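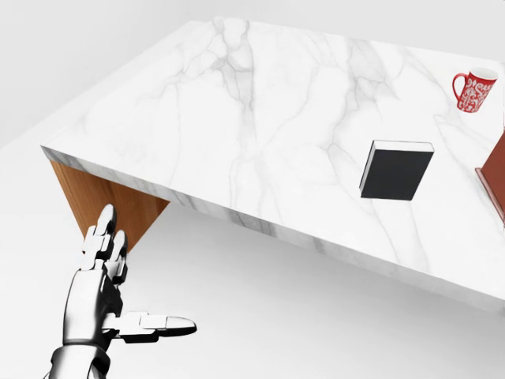 Flamia forum > Learning from demonstrations > Simulated tabletop sets

Marble table set – first batch is up!

moschos_fan
Posted January 22, 2018

I've finally put together 100 demonstrations for the marble table task and I'm so pleased with how they're coming along! The job is simple: hand comes up from below the table edge, goes over the top, picks up the red mug and sets it down on the far side of the black book. I drive the hand myself in Moschos with a glove, and every run is saved from the hand's side of things, so the learner only gets what it would see on its own.

Settings are the Drovilen defaults apart from the lighting, which I turned up. I'd love comments before I record more.

plidholm_kit
Lovely stuff! The veins in that marble are a gift. My own set used a flat grey top and the learner got hopelessly lost over the middle of it.

One question – do you always start with the fingers that close to the underside of the table? I'd expect a few knocks on the way up.

moschos_fan
Always the same start, yes. I had 3 knocks and threw those runs out.

tern_and_tide
Please don't throw them out! A bump followed by a recovery is worth more to the learner than another clean reach. I kept 5 of mine in the Plidholm set and it stopped freezing at the edge.

plidholm_kit
Not sure I agree. With a batch this small it may just copy the bump. I'd vary the start first and leave the messy runs for later.

tern_and_tide
Depends where you cut them. Trim off the knock, keep the part where the hand backs away and comes round again. That bit is perfectly good driving.

moschos_fan
Ooh, I hadn't thought of trimming. The raw files are still on my disk so I can try both – one batch with, one without.

gravel_owl
Different grumble from me: the mug. Its handle points in towards the centre of the table, so if every run looks like that you're teaching one grip. Turn it a bit each time. Same for the book, it's lying at a nice angle but I'd shift it about too.

moschos_fan
Fair! The mug does turn in the second half, but the book never moves. I'll fix that.

plidholm_kit
Can you share the start positions file as well? I'd like to run it with my 2 older hands and compare.

moschos_fan
Uploading it tonight, same folder. The bigger batch should be ready in April if my wrist holds out.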